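We use cookies to remember your settings and to count visits. By continuing to browse you accept our cookie policy. Accept / Manage choices

Butcher-block benchtop going dull and dry, which oil and how often?

Asked by Senthil Murthy

Hello everyone. We moved in September to a rental unit in Stullwood and the kitchen has a wooden butcher-block benchtop, pale in colour. I never had a timber bench before, in my country we had always stone or tile. It is now looking dull near the sink and when I put my hand there it feels like rough paper. The landlord says I may treat it as I like, but I must not put any varnish.

My questions are two. Which oil is correct for a bench where we also prepare food? And how often must I repeat it? At the hardware store one man told me every month and his colleague told me once in a year, so I went home with nothing. I have already sandpaper of 80 grit but I am afraid to use it — maybe it is too strong.

Thank you in advance for your patience with my English.

Periklis Zervas replied

Use food-grade mineral oil, the plain one from the chemist. It has no smell and it does not go rancid. Please do not use olive oil. I did this in my first year in Australia and the kitchen was smelling like an old frying pan until winter.

80 grit is too strong to finish with. It is good only if you have deep marks or burns. For a rough feeling start at 120, then 180, and always go along the grain. Wipe away all the dust with a damp cloth and leave the bench to dry overnight. Then put the oil with an old cotton T-shirt, wait 40 minutes and wipe what is left. Do it again the next evening. For the first week I would keep wet dishes away from it.

About how often, both men in the store can be right. Near the sink I do it every six weeks, and the far end, where my microwave stands, I do twice a year. Drop a little water on the timber. If it stays as a bead you can wait, if it goes dark you should oil.
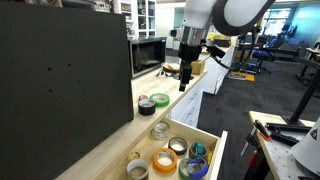
Catherine Semple wrote that mineral oil alone never lasted next to her sink, and that she now rubs a beeswax and oil paste over it once the second coat has gone in. She also warned to lay the oily rags flat outside to dry if somebody chooses linseed or tung oil, as these can heat up and catch fire in a bin.

I agree about the wax. Only buff it well, otherwise it stays sticky and every crumb remains there.

Gavin Baxter replied

just get a big chopping board mate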